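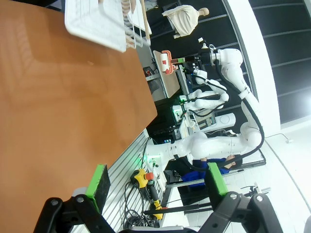

Gediminas Mockus wrote back that the wing root was wrong, and that it had been wrong in every kit of the Trandent flying boat ever issued.

His message ran to eleven lines. The fairing met the hull two millimeters too low, he said, and the error came from the general arrangement drawing published by Grotska in the first year of the type's service. The draftsman had taken the datum from the chine and not from the keel. Every later drawing had been traced from that one. The kit makers had scaled the tracings.

Tõnu read the message at the bench with the hull halves taped together in front of him. He took the steel rule from the drawer and measured from the keel to the lower edge of the fairing. He measured again with the calipers. Then he turned the hull over and measured the starboard side, which agreed with the port side to the limit of the instrument.

The kit was number 2702 in the Lopes catalog, 1/72 scale. It had been issued once, in a run that sold slowly, and the molds had gone to a buyer who never used them. The box art showed the aircraft alighting in a harbor at dusk with its landing light on. The real aircraft had carried no landing light. Tõnu had already filled the recess for it and sanded the filler back with 400 grit.

He replied that he had the Grotska drawing and had checked it against the photographs, and that the photographs did not settle the matter. In the best of them the hull was in the water. In the others it was on a beaching trolley, seen from forward, with the fairing in shadow.

The answer came at 11 p.m. Mockus did not rely on photographs. He had the loft offsets.

Tõnu set the calipers down. Loft offsets were the tables from which the full-size frames had been laid out on the factory floor. For the Trandent boat they were supposed to have been burned with the rest of the drawing office records. He had read this in four books. It occurred to him that three of the books cited the fourth.

He asked which station.

Station 8, Mockus wrote. Height of fairing lower edge above keel, first line of the second table. He gave the figure in full-size millimeters and left Tõnu to divide by seventy-two.

Tõnu divided. The result was within the thickness of a pencil line of what Mockus had claimed. He wrote it on the edge of the instruction sheet and drew a box around it.

There were three ways to correct the part. He could cut the fairing off both hull halves and reset it higher, which meant rebuilding the skin beneath it with sheet styrene and losing the rivet detail over a strip the length of his thumb. He could leave the fairing where it was and deepen the keel, which would spoil the draft and make the planing bottom too steep. Or he could leave it alone. Assembled and painted, the model would sit on a shelf behind glass, and the fairing would be under the wing.

He put masking tape along the cut line and scored it with the back of a number 11 blade. It took forty passes on the port side before the plastic began to lighten along the groove. He stopped there, rested the blade, and did not begin on the starboard side.

He wrote to Mockus and asked where the offsets had come from.

No answer came that night. In the morning he primed the propeller blades, drilled out the exhaust stubs with a 0.8 bit, and glued the bulkheads into the starboard half. The forward bulkhead had a sink mark in the center, and he filled it, although the cockpit floor would cover it. At noon he cut the float struts from the sprue and found one of them short-shot at the lower end. He built it up with stretched sprue and set it aside under the lamp.

The answer was there when he washed his hands. It had an attachment, a scan of one page. The paper was ruled in columns and the figures had been entered in ink in a small upright hand. A ring stain from a cup crossed stations 3 through 5. In the lower right corner, in the box for the lofter's name, was written A. Sproģis.

Tõnu enlarged the corner until the letters broke up, and then reduced it again.

His grandfather had worked at Treltarar. The family had always said that he swept the floor there. He had come home in March of the last year of production with one suitcase, taken a job at the creamery, and owned no drawing instruments that anyone could remember. He did have a way of writing the figure seven, with a short bar through the stem and a hook at the left. It was on the backs of the family photographs and on the jars in the cellar. It appeared nine times on the scan.

The second paragraph of the message said that the tables had been bought in a lot of shipping papers, and that the lot had contained 200 sheets, of which this was the only one signed. Mockus had noticed the name on the forum when Tõnu first posted the hull. He had not wanted to raise it until the dimension was agreed.

Tõnu did not reply to the second paragraph. He wrote that station 8 was accepted and asked for station 9, so that the trailing edge of the fairing could be set from the same source.

Mockus sent it within the hour. The seven was there again, in the third column.

Tõnu fitted a new blade, taped the starboard half to match the port, and made the first pass lightly to establish the line. By four o'clock both fairings were off. He trimmed them, marked the new position from the keel with a scriber, and checked each mark against the table before he opened the cement. The port side went on first. He held it with his thumb and watched the clock over the bench until the joint would bear its own weight.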